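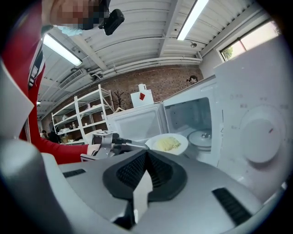 El microondas del comedor: cuatro cosas rápidas

Voy con prisa, que cierro el boletín a mediodía. Han llegado quejas (con razón) sobre el microondas blanco, el de la rueda grande. Repaso.

La tapa. Se usa siempre. Blanca, con su pomito, vive dentro, encima del plato de cristal. Se saca, se pone sobre la comida, se calienta, se devuelve a su sitio. El jueves Océane Boychuk tuvo que rascar salsa del techo durante casi 30 minutos y no era suya.

Tiempos. Para un plato de pasta o huevos revueltos, 2 minutos, remover, y otro más si hace falta. Las raciones que trae Grenar vienen de 200 gramos y con eso van sobradas. La rueda no es muy fina en los tiempos cortos – mejor pasarse un poco al girar y volver atrás.

La puerta. Abre hacia fuera y ocupa medio paso. Por favor cerradla al sacar el plato, Rostislav Baláž ya se ha dado dos veces en el codo. Si queda vapor, un minuto abierta y ya esta.

Encima del microondas. Cuantas menos cosas mejor, para eso están las baldas metálicas de la pared de ladrillo. Quien tenga botes ahí sin nombre, que los marque antes del jueves. Ailbhe Ó Néill pasa ese día por la tarde y lo que no tenga nombre se va a la caja de cosas comunes.

Ah, y los abrigos mojados en el perchero, no en las sillas.

Falta gente para el turno de limpieza de noviembre, sobre todo a última hora. Apuntarse con Gearóid, en Fumidthorpe o por correo, lo que os venga mejro.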